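Contrôle du sous-sol – maison Sayegh, Lerkcombe
Visite du 14 août, relevé de Dorothy Mapplebeck 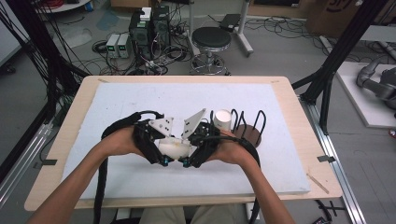 Au-dessus de la table en bois, un objet blanc taché sur le côté.

1. Gouttières nord : À REPRENDRE. Un nid de merle, habité en juin, à l'abandon depuis. Le chat nie toute implication.
2. Descente d'eau pluviale : conforme. Rejet à 2 m du mur.
3. Fissure derrière la chaudière : À SURVEILLER. Longueur 40 cm, comme en juin. Les croquettes retrouvées dedans ne constituent pas un rebouchage.
4. Humidité du mur est : 74 %. Le propriétaire parle de « fraîcheur ». J'ai noté humidité.
5. Pompe de relevage Trikar : conforme. Démarre au deuxième essai, avec un soupir.
6. Déshumidificateur Flevik : NON CONFORME. Bac plein, appareil débranché au profit d'un congélateur.
7. Chatière du soupirail : jeu jusqu'à 14 mm en bas. Joint à changer avant les pluies.
8. Accès à la vanne d'arrêt : refusé par le chat, couché dessus. Point reporté.

Prochain passage une fois les points 1 et 6 traités. Prévoir une lampe – l'ampoule de l'escalier est grillée.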